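Growing oca in containers: does the depth of the pot change the harvest?

Project report, Horticulture Foundation Year
Sevim Ertürk
Submitted 04/09/2022

1. Why I chose this subject

When I came to this country I rented a room in a house with a paved yard and no soil. My landlady had several pots of a plant with leaves like clover, and I thought it was a weed. She told me it was oca, a root vegetable from the Andes, and she gave me one to eat raw. It tasted like a sour apple at first and then more like a potato. I wanted to know if a person who has only a yard or a balcony can grow enough of it to be worth the trouble, and so I proposed it to my tutor as my growing project.

Oca (Oxalis tuberosa) makes its tubers very late in the year. The plant waits until the days are short, and in our climate this means the tubers start to swell in autumn and continue until the frost has killed the leaves, and even a little after. For this reason many gardeners here are disappointed with it. They dig too early, or a hard frost comes before the tubers have any size. In the open ground you can cover the plants with fleece. In pots you can also move them, and this was the part that interested me.

2. The question

My question was simple. If I give the plants the same compost, the same water and the same place, will a deep pot give a heavier harvest than a shallow and wide one? The books I read did not agree. One said that oca roots stay near the surface and that depth is wasted. Another one advised the deepest container you can find. Neither of them gave any weights.

I had also a second question, which came later in the season. I wanted to see if earthing up the stems, as we do with potatoes, makes a difference in a pot.

3. Materials and place

I used two types of container. The deep ones were 40 cm deep and quite narrow. The shallow ones were old crates lined with sacking, wide but only half as deep. I calculated the volume of each with water before I started, and I filled the deep pots a little less so that all of them held the same quantity of compost.

The compost was the peat-free mixture from the college store, with some garden compost from the heap behind the polytunnel. I sieved this part because it still had pieces of avocado skin and many eggshells in it. I did not add any fertiliser at planting. In the middle of summer I gave all the containers a liquid seaweed feed, and I repeated it two times.

The seed tubers came from a small grower called Villca, who sells by post. I ordered two varieties. The one they name Trika has pink skin and a yellow eye, and the one they name Tudel is nearly white. They arrived in a paper bag with some wood shavings, and the Trika tubers were clearly bigger. I should have weighed them before planting and I did not. I come back to this mistake in section 7.

The containers stood along the south wall of the Brernska plot, which the college shares with the residents of the street behind. The wall keeps the wind away, but it also keeps the rain away, and I understood this only in the first dry period.

4. What I did during the season

I started the tubers in small pots on a windowsill in spring and moved them outside when the danger of frost was finished. All of them grew except one Tudel which rotted. I replaced it with a spare from the same bag, and this one stayed smaller than the others for a long time.

The summer was hard for oca. It does not like great heat. In the hottest weeks the leaves folded down in the afternoon like small umbrellas and opened again at night. I was worried the first time I saw it, but the older gardeners told me it was normal. What was not normal was how quickly the crates dried. The sacking let the water go out from the sides, and by the evening the compost at the edge was like dust. I lined the crates again with old compost bags, with holes made in the bottom, and after this it was better.
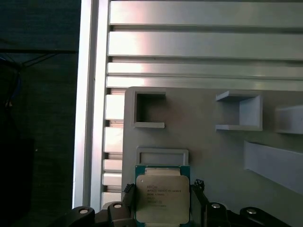 I watered in the morning when I could. In the beginning I gave every container the same amount with a measured can, because I wanted a fair test, but in the heat I had to choose between a fair test and living plants. I decided to water each container until a little came out at the bottom. I wrote down how many cans I used for each type. The crates needed clearly more than the deep pots, even with the new lining, and I think this is a useful result also for people who go away at the weekend.

There was little trouble from pests. Slugs ate some of the first leaves and afterwards lost interest. Something dug in one of the crates at night, a fox or a cat, and broke several stems. I put the broken pieces back into the compost to see what would happen, and most of them made roots in a short time. Oca seems to be a very forgiving plant in this respect.

When the stems began to fall over the sides, I earthed up half of the containers of each type with more of the same compost. The other half I left as they were. The stems of the crates went out over the paving in every direction and looked untidy but quite pretty, and visitors to the plot asked about them more than about anything else that grew there.

5. The trial harvest

The main harvest for this plant should be in November or later, when the frost has blackened the leaves, so it falls outside the dates of this report. My tutor agreed that I could write about last year's harvest, which I did with the same containers and the same method but only with Trika, and use this season for my observations on growth and water. I know this is not ideal. The academic year and the oca year do not fit together.

Last year I waited until the tops were dead, and then I waited 2 weeks more, as the grower recommends. I tipped each container onto a sheet, picked out the tubers by hand, brushed them and weighed them on the kitchen scales.

The best deep pot gave 431 g. The best crate gave more than 800 g, and this surprised me, because I had expected the opposite. The tubers in the crate were smaller but there were a great many of them, and they were spread through the whole width. In the deep pots nearly all the tubers were in the top part, close to the stem. Under them I found only thin roots and compost that looked almost the same as on the day I put it in.

The earthed-up containers did a little better in both types, but the difference was small and one earthed-up pot was the worst of all. I cannot say anything certain from it.

6. What I think it means

I believe that oca makes its tubers on short underground stems which go out sideways from the base, and also where the branches lie down and touch the soil. A wide container gives more places for this to happen. In a narrow pot the branches hang in the air over the edge and cannot make anything. If this is correct, then depth is useful mostly for holding water, and width is useful for the harvest.

A gardener with a balcony has to think about both things. The crate gives more food but it must be watered almost every day in hot weather. The deep pot gives less and can be left alone for longer. A wide container that is also fairly deep would perhaps be the best, but it would be very heavy when wet, and one of the advantages of pots is that you can carry them inside before a frost. I moved my crates into the polytunnel last autumn with the help of a friend, and we could just manage it.

About the eating, I can say that the tubers became sweeter after some days on a sunny windowsill. I cooked them in the oven with oil and salt, and I also cut them thin into a salad with cucumber, and this I liked more. The leaves are edible too, in small quantity, with a taste like sorrel.

7. Mistakes and what I would change

The first mistake was that I did not weigh the seed tubers. A large tuber starts stronger, so some of the difference between the plants may come from there. The second was the sacking. I changed the lining in the middle of the season, and so the crates did not have the same conditions from beginning to end.

I had also too few containers to be sure of anything. If one is damaged by an animal, it is a large part of the result. Next time I would use one variety only and more containers of each kind, and I would place them in mixed order along the wall. This year the crates were all at the end nearest the gate, where the sun comes first in the morning - I did it because it was easier for the hose.

I would also like to try a wide container with a net or a board at the side, so that the stems stay over the compost. One of the gardeners at Brernska grows his plants in an old bath, and he lays the stems flat and puts a handful of compost on each one. He does not weigh anything, but he gives away bags of oca every winter.

8. Plans for the rest of the season

The plants are still green and strong as I write this. I will cover them with fleece when the first cold nights are forecast, and move the pots under the roof if a hard frost is coming. After the harvest I will weigh each variety separately and add the figures to the plot notebook in the shed. The best Trika tubers I will keep for seed in a box of dry compost, and the very small ones go back in the crates, where I suspect some of them will grow again without asking me.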